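Sharpening a Hand Pruning Saw and Loppers at Home

Podura Tool Library, Trerkusbridge Branch: Member Guides
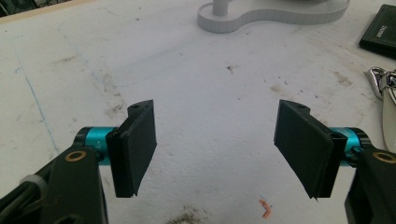 Black gripper fingers and teal joints over a pale work table.

This guide applies to bypass loppers and to hand saws with standard, non-hardened teeth. Saws with impulse-hardened teeth cannot be filed and should be fitted with a new blade. Members who are unsure which type they have may ask at the Whitlock Street desk.

What you will need

A flat mill file, a small triangular file, a bench vise, a wire brush, light machine oil, a 3000 grit finishing stone and work gloves. The full set may be borrowed under kit number 434.

Loppers

1. Open the handles fully and clamp the lower handle in the vise.
2. Brush off sap and rust. Stubborn sap can be softened with rubbing alcohol.
3. Find the beveled side of the cutting blade. File this side only, following the factory angle, and push the file away from you in one direction.
4. Turn the tool over and remove the burr with one or two light passes of the finishing stone, held flat.
5. Oil the pivot and tighten the bolt until the handles open smoothly without side play.

Hand saws

Clamp the blade between two strips of scrap wood with the teeth just above the jaws. Set the triangular file in the first gullet and match the existing angle. Give each tooth the same number of strokes, 4 at most. Work every second tooth along the blade, then reverse the saw and file the rest.

Wipe the blade with an oiled cloth before storage.

Loan periods

Sharpening kits are lent for 40 hours. Kits borrowed in April, when demand is highest, cannot be renewed. Returns are accepted at Trerkusbridge and Gitovstead.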